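Knob-Turning Station: Build and Programming Guide for Student Teams

Avinach Robotics Club, Student Project Handbook, Unit 7
Last revised October 12, 2023

Purpose of this unit

In this unit each team programs a servo-driven arm to operate a manual control on a printed machine. The arm must approach the knob, place its fingers on the grip, rotate the knob through a set angle, and withdraw. The station is used in the Nisden round of the club competition, held each June, and teams are expected to complete the unit before they register.

Members should have finished Unit 5 (servo wiring) and Unit 6 (saved poses) before beginning. Teams that have not had their wiring approved may read ahead but may not connect power.

Materials

One club arm with gripper, assembled
One printed machine with front knob
One pedestal box
Servo power supply and controller
Screwdriver set and spare servo screws
Pose log sheet
Removable stickers for marking the table

Printed machines are kept on the shelf in the Ponness room and are signed out by the team lead. Please return each machine with its knob installed.

Step 1. Set the height

Place the pedestal box on the table and stand the machine on top of it. The knob should be at a height the wrist can reach with the elbow still bent. An arm that is almost straight has very little control at the fingertips, and most failed attempts in earlier years began with a machine that was set too low. Filament boxes are suitable as pedestals provided they are closed and have no crushed corners.

Mark the position of the box on the table with a sticker. If the box is moved, every saved pose after Step 3 must be checked again.

Step 2. Position the arm

Set the base of the arm to one side of the machine, on the same tabletop. Before switching on the power, move the arm by hand through its full path and watch the cables. They need enough slack at the wrist and elbow to follow the arm without pulling tight, but they must not hang where the fingers can catch them. Check the screws at both ends of the upper-arm link and tighten any that turn freely.

Keep hands clear of the arm once the controller is on. One member of the team is to be assigned to the power switch at all times.

Step 3. Record the approach pose

Open the controller program and enter the following poses in order:

HOME: arm raised, fingers open
READY: fingers in front of the knob, not touching
CONTACT: fingertips against the grip bar
TURN: wrist rotated to the target angle
CLEAR: fingers off the knob and drawn back

Record READY first. Line up the wrist with the center of the knob as closely as possible, looking from the front and then from the side. A wrist that is off center will push the knob sideways in its recess when it turns.

Step 4. Make contact

Move from READY to CONTACT at the lowest speed setting. Stop as soon as the fingertips meet the bar. The servos should not hum or shake while the arm holds this pose. If they do, draw the arm back slightly and save the pose again.
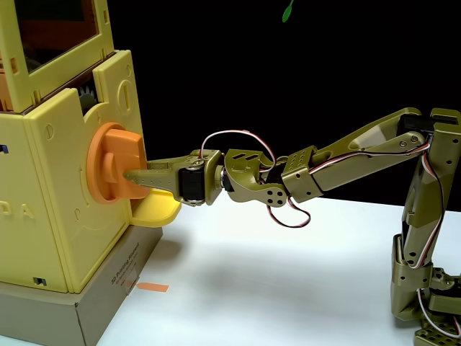 Gripper fingers at the CONTACT pose, against the grip bar of the orange knob.

The fingers do not need to close on the bar with full force. Firm contact is sufficient for turning, and excess pressure bends the brackets and wears the printed surface. Teams using the Azar controller board should set the gripper limit to 92 before this step. Teams using the older board should adjust the limit by hand and write the value on the log sheet.

Step 5. Turn the knob

With CONTACT saved, rotate the wrist servo in small increments. Observe the knob and the fingers together. If a finger slides along the bar, return to CONTACT and correct the wrist alignment before trying a larger angle. When the full turn has been reached, save the pose as TURN.

Next, save CLEAR. The arm must back straight away from the machine before it moves up or down. The tray beneath the knob projects toward the table, and a finger that drops too early will strike it.

Step 6. Run the full sequence

Run all five poses at low speed, then at competition speed. A team passes the unit when the sequence is completed 9 times in a row without a hand touching the arm, the machine, or the box. The full 290 points for this station are awarded only if the log sheet is complete.

Common problems

The machine slides on its box. Check that the wrist is rotating and not pushing forward. Tape may be used under the machine during practice but is not permitted in the Nisden round.

The knob returns partway after release. Save CLEAR farther from the bar and add a short pause after TURN.

The arm sags at CONTACT. Inspect the shoulder screws first, then the power supply connection.

Questions and approval

Completed log sheets are to be submitted to Ese Ekwueme, project adviser, at the end of the session. Requests for replacement servos should be attached to the log sheet with the team name and the joint where the part is needed.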